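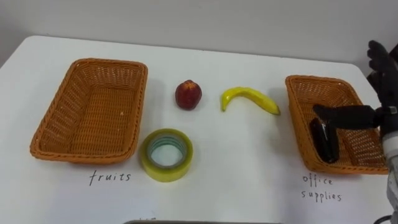 The Second Chair: A Workbook for Couples Who Keep Having the Same Argument
By Clotilde Texier
Published by Skakon

Paperback, 247 pages
Also available as an e-book and as a printable PDF

Most couples have one argument that comes back. It might start with money, or his mother, or who forgot to call the plumber, and within ten minutes it has turned into the old one. The Second Chair is a workbook for two people who want to stay together and are tired of that argument.

Clotilde Texier worked as a couples counselor for 16 years before she started writing. The exercises in this book are the ones she gave her clients to do at home between sessions. They were rewritten for print with Benoît Pons, who ran evening groups with her and tried out the early drafts on the people who came.

How it works

Each of you has your own pages. You fill them in separately, then sit down and trade. The person reading is in the "second chair" and doesn't answer back until the page is finished. Then you switch.

A session takes 45 minutes to an hour. Most couples do one a week. Some of the later chapters, especially the one on trust after an affair, are better spread over two or three sittings.

What's inside

Part 1: Finding the argument. You each write down the last fight you remember, from the first sentence on. Comparing the two versions takes up most of this part.
Part 2: What each of you heard. Exercises on tone, timing and the things people say when they want to leave the room.
Part 3: Money, chores, family, sex. Four separate chapters. Do them in any order or skip the ones that don't apply.
Part 4: Asking for something. How to make a request that can be said yes or no to, and how to take a no.
Part 5: Keeping it going. Short check-ins for the months after you finish, with blank pages you can copy.

Who it's for

Married or unmarried couples, together for any length of time. You don't need to live together. Both of you have to be willing to do the writing. If only one of you is, see The Quiet Half, also by Texier, which is meant to be used alone.

This book is not a substitute for counseling and it is not suitable if you are afraid of your partner. If that is your situation, please talk to a doctor or a local support line first.

Choosing a format

Paperback. One copy has both sets of pages, printed from opposite ends of the book. Lies flat when open. The paper takes ballpoint and pencil well, but felt tips will show through.
E-book. Good for reading, less good for the exercises. You will need two notebooks.
Printable PDF. Letter size, black and white. You may print as many sets as you like for your own household. Counselors who want to use it with clients should ask for the group license.

From readers

"We did Part 1 twice. The first time we couldn't agree on which room we had been in." Killian Bailly

"I would have liked more on stepchildren. The chores chapter was the useful one for us." Lesia Symonenko

Shipping and returns

Paperbacks ship within 3 working days. Unmarked copies can be returned for a refund within a month of delivery. Downloads can't be returned, but if a file won't open, write to us and we will send a new link.

Orders of ten or more copies get the group price, which is worked out at checkout.

Also from Skakon

The Quiet Half, Clotilde Texier
Dating Again After Forty, Thibault Sabatier
200 Questions for a Long Drive, card deck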